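HOME ECONOMICS BEFORE THE WORD EXISTED
Handout 4: What a Household Owned, and How We Know

Bring this on Thursday. I will have spare copies, but I will sigh when I hand them over.

Last week we left Grasetholm with a granary, a mill and a quarrel over the mill. This week we go indoors. Our main source is the inventory of 1573, drawn up when the widow of a cloth dealer died and her two sons stopped speaking. Most of what we know about ordinary kitchens comes from families who could not stand each other. Be grateful for them.

What an inventory is

A clerk walked through the house and wrote down everything that might be sold. He went room by room, usually starting at the front door, and he got tired. The hall takes up two pages. The upstairs back room gets "various old things." If you are looking for evidence about upstairs back rooms, you have my sympathy.

The Grasetholm list runs to 475 entries. Read the first 50 closely and skim the rest for anything used to hold food or drink. Notice what is missing. There are no spoons at all, in a house with three cooking pots. Either the family ate with their hands or somebody got to the spoons before the clerk did. Barajas favors the second view, and so do I, having met relatives.

Words that will trip you up

Cup: any drinking vessel, and sometimes a measure of grain.
Board: a table, a shelf, or the meals that came with a rented room.
Garden stuff: vegetables, herbs, and on one page a goat.
Old: worn. It tells you nothing about age. A thing could be "old" at two years if the children had been at it.

Value is not use

Students love the silver salt cellar, entry 12. It was worth more than the beds. It was also kept in a locked chest and may have come out twice a year. The plain cup by the hearth was priced at next to nothing and was handled every day. When you write your response, pick one cheap object and stay with it. Last June I read 300 pages on the salt cellar and I do not want to do it again.

Reading

Eustaquio Barajas, "The Clerk on the Stairs," all of it.
Ezekiel Obi, "Counting the Pantry," first half. The second half is a fight with Barajas about barrels. Optional, but lively.
The Jirnville transcription of the inventory. Ignore the spelling notes.

Response, one page

Choose a cup, a pot or something from the garden stuff. Say who would have picked it up, and how often. Do not tell me it "speaks volumes." 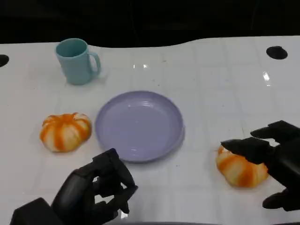
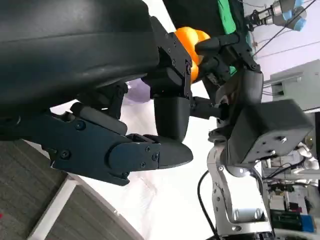
Fig. 1, a mug with a loop handle. Fig. 2, a bright orange object, held.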